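Soft Goods Group, project report 2
Robotics club, fall term
December 4, 2025
Kumiko Higuchi, Farhad Farahani, Hinata Ueda. Advisor: Preben Þórarinsdóttir

What we set out to do

Collect hand-held gripper demos of laundry stuff, train a small policy, run it on the club arm (the Kateo one, not the old one). Last report was all towels. Towels are easy. This time socks, because Preben said towels don't prove much and she's right.

Task as written in the proposal: pick up one sock from a flat surface, straighten it, fold it once, let go. Two grippers, one person holding both.

What changed since report 1

- New fingertip pads. Old ones were too hard and slid off knit. Farhad cast the new ones from a softer mix, blue dye so we can tell them apart from the first batch.
- Pivot pins tightened on both grippers. The left jaw was lagging the right and the width readings were junk for most of a week.
- Moved recording out of the lab. Lab table is one color and the lights never change, so the policy learned the table. Now everybody records at home, on whatever they have.
- Dropped the Stometti mount. Too heavy, wrists hurt.

Data

137 demos total. 40 thrown out, mostly lost tracking when somebody turned too fast, plus a bunch where the jaw width didnt log. So 97 usable. Not enough but it's what we have before the deadline.

Rules we settled on: start with both grippers open and off the cloth. Move slow. Don't pin the sock with your knee (Farhad). If you drop it keep going, a recovery is good data. Stop the recording yourself, don't let it time out.

Biggest fight was over where to grab. Kumiko goes for the toe, Hinata grabs near the middle and works outward. We didn't agree on one way before recording, so the set has both, and we think that hurt us. Should of picked one. Yasuo Imai from the Gukham team looked at our plots and told us the same thing in less time than it took to open the file.

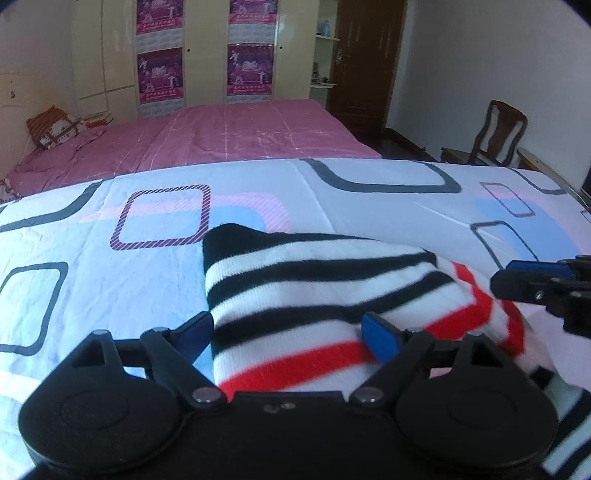 Fig. 1. Striped knit on a patterned sheet, one blue pad at the left edge and the other near the middle, second gripper at right.

Patterned bedding gave the tracker plenty to lock onto, better than the lab table by a lot. Downside is the cloth mask. Printed lines on the bedding and stripes on the sock got mixed up and the mask leaked all over. We ended up fixing masks by hand for the worst ones. Hinata did nearly all of that, thank you Hinata.

Results so far

Pick up works on plain socks. On striped ones it closes on the wrong spot pretty often, usually a stripe edge, as if it thinks that's the end of the sock. Straightening is hit or miss. The fold is bad. We got 2 clean folds on the arm and neither one was striped.

Long socks are worse than short ones, they hang down and the arm drags them.

To do before the demo

- Re-record with one grab style. Toe, we voted.
- Retrain without the hand-fixed masks and see if it even matters
- Spare pads, the left one on gripper A is peeling
- Ask Preben about keeping the arm over break
- Upload raw files to the club drive, Farhad still has his on a laptop

Full writeup is due in June with the code.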